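Keeping dark clothes dark

My black T-shirts used to go gray by January, and I blamed the detergent for years. Then my neighbor Vilém Doležal (he ran a laundry in Flurnorley!) set me straight. Turn everything inside out, wash cold, and use half the soap you think you need - the leftover suds are what leave that chalky film.

I add 2 spoonfuls of white vinegar to the rinse and skip the softener completely. Zippers get closed, towels go in their own load, and I never fill the drum past three quarters or the creases set like concrete.

Drying indoors is best if you have the room. Sun is murder on navy. If you iron, do it on the wrong side with a thin cloth in between, or you'll get those shiny patches on the seams.

Folding I do on the bed, with the radio on.
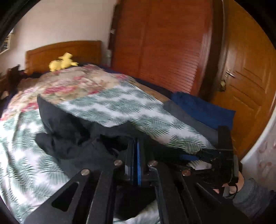
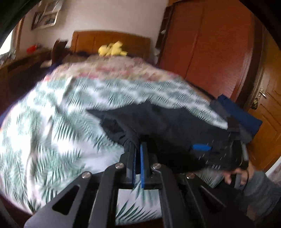
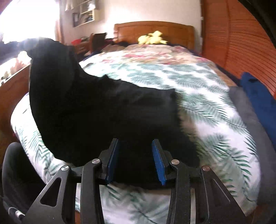
Dark clothes on the bed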